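Moving the lemon tree indoors, and what it cost me

April 27, 2019

I've had the lemon tree for six years now. It came from a nursery called Flarico that has since closed, and the tag said it would be happy in a pot on a sunny patio. It was, for five of those years. Last winter it wasn't, and this post is mostly about that.

We had a cold snap that went on longer than the forecast said. I had wrapped the pot and put an old sheet over the top, the same as every year. By the end of it the tree had dropped nearly every leaf. The fruit went soft and brown on one side. I picked it all off and threw it out.

I scratched the bark with my thumbnail in a few places. Green underneath on the main trunk and the two big branches, brown on most of the small stuff. I read that you're supposed to wait before cutting anything, so I waited. It was hard to look at through the kitchen window every morning.

In the meantime I brought it inside. This took two people and a hand truck, and there is still a scrape on the door frame. It went into the back room, where the window faces south. I also bought a grow light, a Vunham, for 74 dollars. It's ugly and it hums a little, but the timer works.

Things I learned about keeping a lemon tree in a house:

It needs much less water than it did outside. I overwatered for the first three weeks and got fungus gnats. I let the top two inches dry out, put out sticky traps, and they went away after a month.

The heat register can't be blowing on it. I closed the one in the back room and wore a sweater in there.

Scale shows up out of nowhere. I found the little brown bumps along the undersides of the branches and went over them with a cotton swab and rubbing alcohol, then did it again every week until I stopped finding any.

It will bloom inside if it's happy enough, and the smell is very strong. Mine put out a small cluster in March, on a branch I had given up on. I pollinated the flowers with a paintbrush. Most of them fell off anyway. Two have turned into tiny green fruit the size of a pea, and I'm trying not to check them every day.

I did the pruning once I could tell what was dead. I cut back to green wood and took off more than I wanted to. The tree is now lopsided, with nearly all the growth on the left. I've been turning the pot a quarter turn every week.

The other thing I had to deal with was the soil. When I tipped the pot, the roots had gone around and around the inside in a thick mat. I trimmed the outer inch with a bread knife, which I then had to replace, and repotted in a mix for citrus with extra bark in it. The new pot is a size bigger and has better drainage holes. I feed it every two weeks, at half the strength on the label.

Lemons, leaves and blossoms. 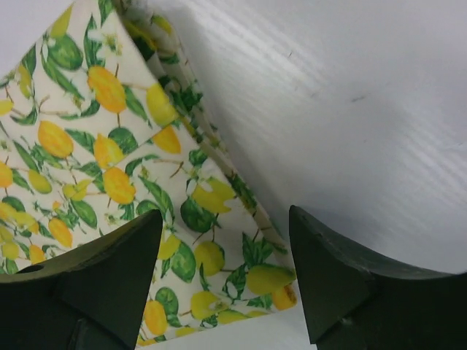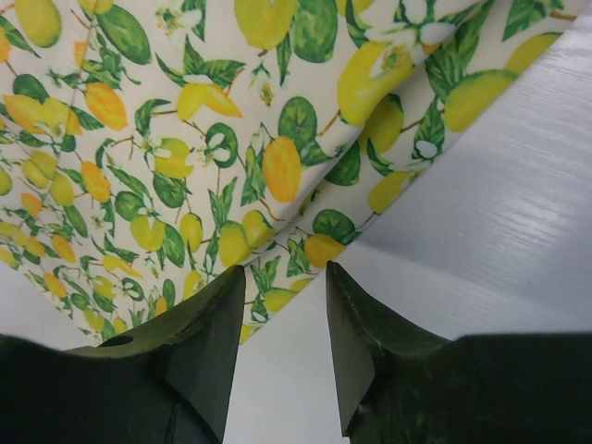
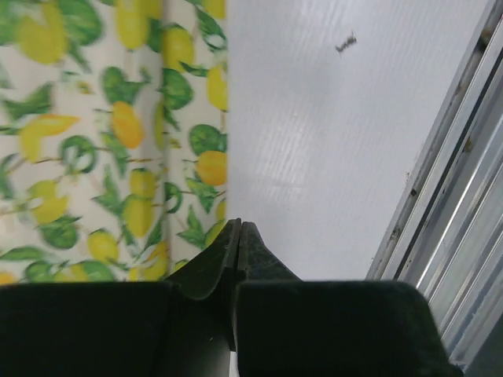
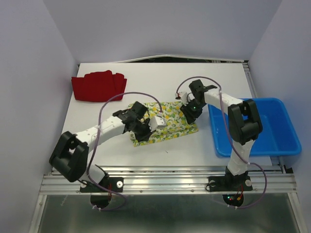 Liesl Riedl wrote to me after I mentioned the leaf drop in my last post, and she thinks I'm moving too fast. Her advice was to leave the tree inside until nights are staying above 50, then put it in full shade for a week, then morning sun for another week, and only after that back in its old spot. She lost a whole season of growth once by skipping the shade part. She also said to pull the two baby lemons off so the tree puts its energy into branches.

I'm going to follow the first part. I have the shady spot picked out, on the north side of the garage, and I've put a thermometer there so I can write down the lows. So far they've been between 41 and 48. It will be a while yet.

I haven't decided about the two lemons. I know she's right in general, and every book I own says the same about a stressed tree. But I went all winter without a lemon of my own and have been buying them at the store, where they're waxy and don't have much smell. I may take off the smaller one and leave the other.

If it does go well, the tree should be back on the patio full time by July. Before next winter I want something on wheels under that pot. I looked at a plant caddy rated for 600 pounds, far more than I need, but the cheaper ones had reviews about the casters snapping off. I'll measure the back door before I order it.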